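Questions About the Jandeter Summer Leadership Camp

We get so many good questions about camp every spring, and we love it, because it means people are thinking about coming! Have a read through and then write to us if yours isn't answered.

Who can apply?
Anyone who will be 15, 16 or 17 when camp opens. You don't need to be class president or captain of anything. Some of our best crews have been full of people who had never led so much as a group project, and by the last night you couldn't get the microphone away from them.

How long is it, and where do we stay?
Camp runs for 6 nights at Daza Lake, in the cabins on the north shore. Bunks, mattresses and pillows are there already. Bring a sleeping bag, a towel and shoes you don't mind getting muddy.

What does it cost?
The fee is $424, and that covers your cabin, all meals, the bus from Tronasa and every activity on the schedule. A $20 deposit holds your spot, and it comes off the total. If the fee is a stretch for your family, please tick the box for a Clirkico grant on the form. It's a short extra page and it has no effect on whether you get in.

What will we do all day?
A lot! Mornings are for workshops: public speaking, running a meeting, handling an argument without making it worse, planning a project with hardly any money. Afternoons are outdoors, with canoes, the ropes course, orienteering and the long hike up to the fire lookout (1327 feet, and the view is worth every one of them). After dinner there are games, a campfire and the crew challenges, which change each year and which we are not going to spoil.

I'm terrified of heights. Do I have to do the ropes course?
No. Belaying, timing and coaching from the ground are all real jobs up there, and we need people for them. Plenty of campers who start out on the ground crew decide to try the low ropes by the end of the week, and plenty don't, and both are fine with us.

What is the project table?
Each crew picks something it wants to change back home and works on it through the week, a bit at a time. It might be a bike repair day, a homework club or a letter to the city about a crosswalk. On the last morning you present it to everybody, with whatever posters, props and lettering you've come up with. It's loud and great fun. 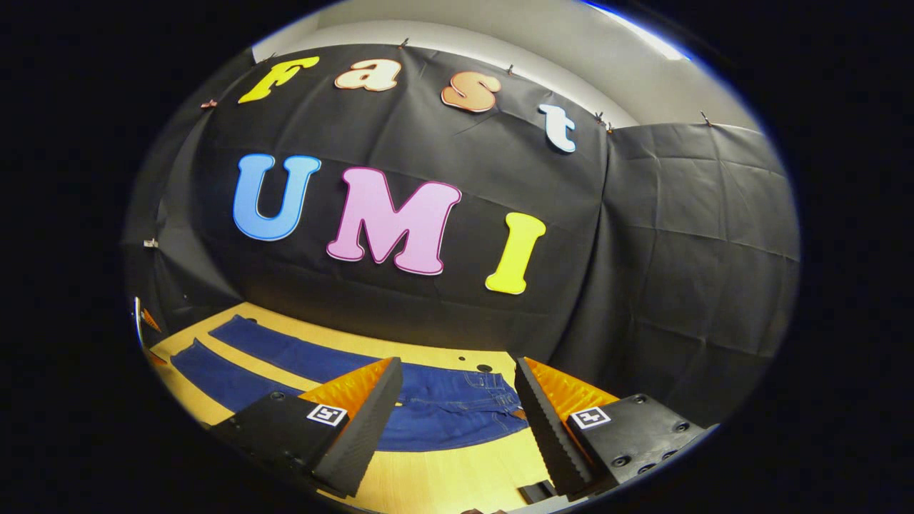

Can I bring my phone?
Yes, but it stays in the cabin lockbox until 8 p.m. You get an hour with it each evening. Parents can reach the camp office at any time, day or night.

What about food allergies?
Put them on the health form, with as much detail as you can. The kitchen cooks vegetarian, gluten-free and nut-free meals every day, and the cooks are happy to talk to families before camp starts.

Can I share a cabin with my friend?
You can ask for one cabin mate and we'll do our best. Crews are mixed up on purpose, though, so you'll spend your days with new people. Give it until the second day!

When do I need to apply?
Forms open in February and close at the end of April. We answer everyone in May, including people on the waiting list, and spots do open up after that, so keep an eye on your email.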